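3.2 Workspace and Object Arrangement

The arm used in this work was assembled in the Flesdale shared workshop from parts that a home builder can order or print. The design goal, set out in Section 2, was a manipulator that one person can build, repair and reprogram without access to an industrial cell. For this reason the workspace was kept close to the conditions found in an ordinary shop. No fixtures were installed, no backdrop was used, and the objects were placed by hand on the same worn surface throughout the session.

The object set was drawn from items already kept in the workshop. It includes hand tools, tableware and flat items such as coasters. Hand tools were chosen because fetching and returning them is the task most often requested by members of the Clusum build group, who tested an earlier version of the arm. Tableware was added to provide hollow shapes with thin walls, for which a grasp may be planned either across the whole body or across a single wall. Flat items were not grasp targets in this study. They were left in the workspace as clutter and as a source of false detections.

A large dark blue box was also kept within reach of the arm. It serves as a fixed obstacle, and its corner limits the directions from which nearby objects can be approached. The planner receives no model of the box. It must infer the blocked region from the wrist view alone, using the boundary detector described in Section 3.4.

3.3 Wrist View and Finger Geometry

All images used by the controller come from a single small camera mounted at the wrist. An overhead camera was considered and rejected, as it would have required a frame above the work area and a second calibration step. The wrist mounting has a known cost: the fingers occupy the lower part of every image and hide whatever lies behind them. Figure 4 shows this effect for a cup and for a screwdriver.

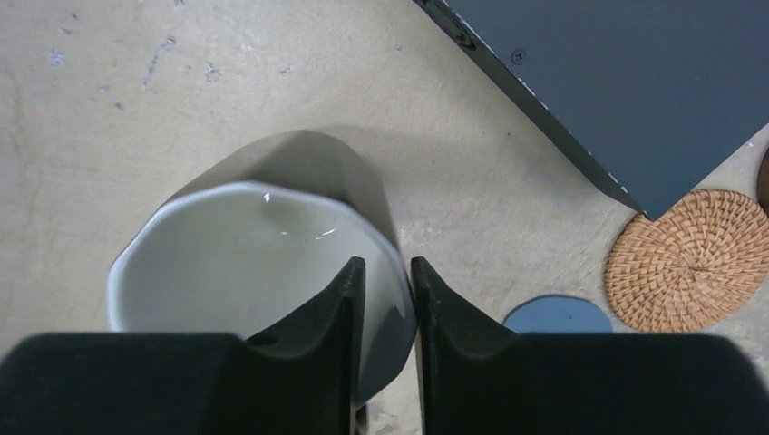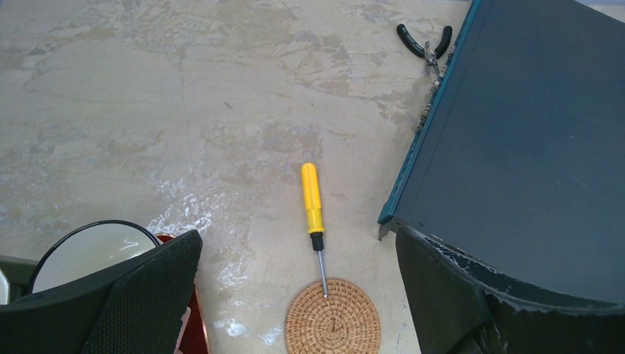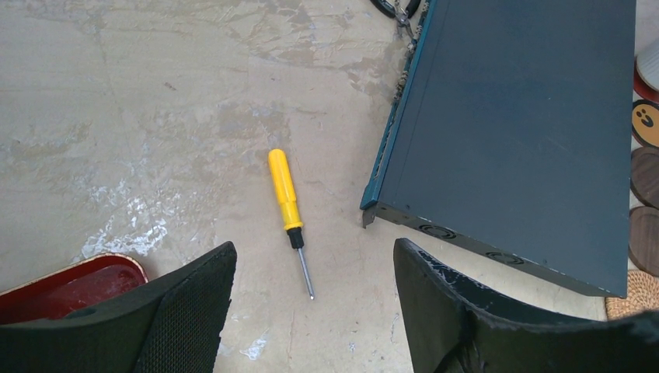 Figure 4. Wrist camera views of the workspace, with the gripper fingers in the foreground: cup (first image) and yellow-handled screwdriver (second and third images). Part of the dark blue box is visible in each view.

The cup presents the harder case for segmentation. Its pale glaze is close in tone to the surface beneath it, and the fingers overlap its rim. The shadow cast across the surface repeats the rounded outline of the cup and was at times labeled as a second object by the first version of the detector. A shadow test based on local contrast was therefore added before the contour step.

The screwdriver is easier to locate. The yellow handle is distinct from every surface in the work area and can be found by color threshold alone. The thin metal shaft is less reliable – in the second image of Figure 4 its tip meets the edge of a woven coaster, and a contour method that does not separate the two will return a single merged shape. The controller accordingly estimates the long axis of the tool from the handle and the black collar, and treats the shaft as an extension of that axis.

The pliers in the second image illustrate a further problem. They rest partly against the box, with the handles spread, and no clear approach is available on the side where the box stands. Objects in this condition are marked as deferred and are not attempted until the remaining targets have been handled.

3.4 Boundary Detection

The boundary detector is a small network trained on 1000 wrist images collected during assembly and tuning of the arm. Of these, 676 contain at least one edge of the box. Labels were drawn by hand and checked in September, before the controller was frozen. The network runs on the Brouwer control board together with the motor loop, and no external computer is needed during operation.

Worn edges were a particular concern. Where the finish along the side of the box is scuffed, the contrast between box and background is reduced, and the detected line tends to break into short segments. Segments that lie within 6 pixels of a common line are joined, and any remaining gap is treated as blocked. This rule is conservative. It excludes a number of grasps that a human operator would consider safe, but it allowed the planner to work without a depth sensor.

The detector and the grasp planner are both included in version 2 of the Funcombe software package, along with the drawings for the wrist mount. Calibration of the mount is described in Section 3.5.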